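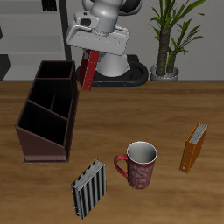
sim render, desk tidy task, red binder in the gripper, organizer on the left

Re: can they do chores yet

Sorry for the slow reply, been buried since April. Quoting the bit I wanted to answer:

> We keep getting asked at Berkstead whether one of
> these arms could do the end of day reset on the
> front desks. Binders back in the organizer, mugs
> off to the side, nothing fancy. The Andomex people
> said "soon" which I take to mean no. Has anyone on
> the list got real numbers? Even sim numbers. We
> have 40 desks and I'd be happy with a machine that
> did 4 of them without me watching.

Sim numbers I can do. Scene is the one up top. Three binders (red, orange, the black and white striped one), a mug in the middle of it all, organizer near the back of the table. Job is binders into the slots, leave the mug alone.

700 runs, 516 finished with everything in a slot. Sounds ok till you think about your desks. Thats roughly one in four you still have to go fix, and no real friction, no bent covers, nobody's coat on the chair.

Where it goes wrong, mostly:

- striped binder. Upright ones it can pinch across the spine. Flat or tilted is much worse, grabs the cover and the pages fan out
- clipping the mug on the way back accross
- lining up with the slot. Half a binder width off and it just pushes the whole organizer

Speed I won't quote, we never tuned for it.

Lellau had a go with their own planner on the same scene and did better on the slots, worse on the mug. Wróbel were going to try it on a real arm, havent heard back. If anyone from there is reading pls shout.

So for Berkstead, my answer is not yet, not unwatched. With a person near by and all the binders stood up first, maybe. But then you've done half the tidying yourself.

Can send the scene files off list, they're too big to attach. Binder sizes are a guess so change those first if yours are the fat kind.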